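How to true up a paper pattern before cutting

A printed or traced sewing pattern is rarely accurate enough to cut from straight away. Home printers scale slightly, tape joins drift, and seams drawn on separate sheets may differ in length. Truing means checking and correcting these faults on paper.

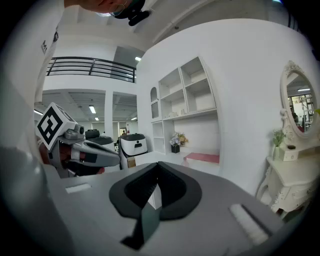
Marion MacBrayne
Pattern cutting tutor, Sornerdale

You will need a metal ruler, a set square, a French curve, a tape measure that has not stretched, a hard pencil and spare pattern paper.

1. Check the scale. Measure the test square on the first sheet in both directions. If either side is out by more than 1 mm, print again at 100 per cent. Do not correct for it later.

2. Check the grain line. Extend it to the full length of the piece with the ruler. On the Kiltix skirt block it is drawn too short to lay up against a selvedge.

3. Walk the seams. Place the front side seam on the back side seam at the hem, stitching line to stitching line. Hold the two together with a pencil point and pivot the upper piece along the curve a little at a time. Mark each notch as you reach it.
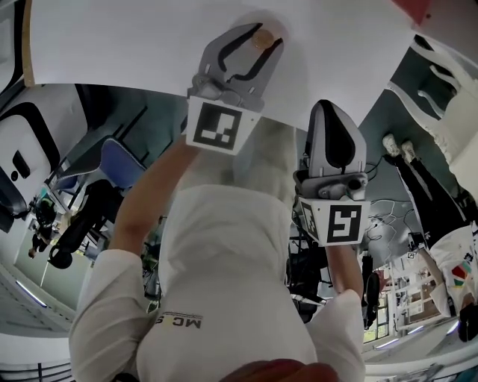 If the seams finish at different heights, split the difference between the two pieces, unless the pattern calls for ease. A waist seam on a hip measurement of 539 mm (half body) should not need any correction over 6 mm. A larger error usually means a sheet has been joined wrongly.

4. Blend the corners. With the side seams together, look at the waistline and hem. Redraw any dip or peak with the French curve, so that the line meets each seam at a right angle for at least 17 mm.

5. Fold out the darts. Close each dart in the direction it will be pressed, then cut across the seam allowance while it is folded.

6. Add seam allowances last. Write the width on every edge, together with the piece name, size and number to cut.

Keep the untrued copy until the toile has been fitted.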